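Drucken | Als E-Mail senden | Artikel merken

4.2 Erprobung des Greifpakets Brolovix an Lebensmitteln

Das Greifpaket Brolovix wird vom Anbieter Lavton als Nachrüstsatz für zweiarmige Manipulatoren vertrieben. Der Lieferumfang umfasst zwei Fingergreifer, die zugehörigen Montageadapter sowie die Steuerungssoftware Gukell. Gegenstand dieses Abschnitts ist die Frage, inwieweit das Paket ohne weitere Anpassung für das Aufnehmen und Umsetzen von Speisen und Verpackungen geeignet ist. Die im Produktblatt genannten Einsatzfelder beschränken sich auf formstabile Güter; zu weichen oder unregelmäßig geformten Objekten liegen dort keine Angaben vor.

Die Versuche wurden im November an einem Arbeitstisch mit dunkelgrauer Unterlage durchgeführt. Insgesamt wurden 120 Greifvorgänge in vier Objektklassen ausgewertet: Backwaren, kleine Früchte, Schalentiere und Behälter. Die Anordnung der Objekte wurde zwischen den Durchläufen verändert und durfte Überlappungen enthalten. Abbildung 3 gibt eine solche Anordnung wieder. 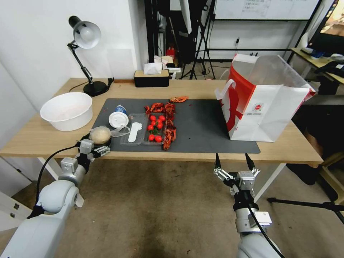 Autor: Wissenschaftlicher Mitarbeiter, Arbeitsgruppe Handhabungstechnik, Projekt Pringle

Abbildung 3: Greifen eines runden Brötchens mit dem linken Arm; auf der Unterlage Kirschtomaten in einer durchsichtigen Schale, gekochte Flusskrebse und ein liegender Pappbecher mit Deckel.

Für Backwaren wurde die Greifkraft auf die niedrigste in Gukell wählbare Stufe begrenzt. Bei höheren Stufen traten bleibende Eindrücke an der Oberfläche auf, die nach dem Bewertungsschema des Projekts als Beschädigung zu werten sind. Eine objektabhängige Vorgabe der Kraft ist in der Software zwar vorgesehen, muss jedoch vor jedem Durchlauf manuell hinterlegt werden.

Deutlich höhere Anforderungen stellen die Flusskrebse. Scheren und Antennen liegen ineinander verhakt, sodass die Abgrenzung eines einzelnen Tieres im Kamerabild erschwert ist. In 21 Fällen wurde der Greifvorgang durch die Software abgebrochen, davon in 12 Fällen bereits vor dem Kontakt mit dem Objekt. Einzeln liegende Tiere wurden dagegen zuverlässig erkannt. Der Hersteller empfiehlt für Schüttgut ein gesondertes Erkennungsmodul, das nicht Bestandteil der geprüften Ausführung war.

Die Umrüstung der beiden Arme nahm einschließlich Kalibrierung etwa vier Stunden in Anspruch. Zu beanstanden ist die Dokumentation der Montageadapter, in der Angaben zur Kabelführung fehlen. Für den Laborbetrieb wird das Paket als bedingt geeignet eingestuft. Aussagen zur Reinigung der Greiffinger und zur Zulassung für den unmittelbaren Lebensmittelkontakt sind auf Grundlage der vorliegenden Versuche nicht möglich.

Drucken | Als E-Mail senden
Geteilt: 12 | Kommentare: 4

Verwandte Beiträge
4.1 Versuchsaufbau und Bewertungsschema
4.3 Vergleich der Kalibrierverfahren in Gukell
Projekt Pringle: Zwischenbericht zur zweiarmigen Handhabung
Nachrüstsätze für Manipulatoren: Anforderungen an die Dokumentation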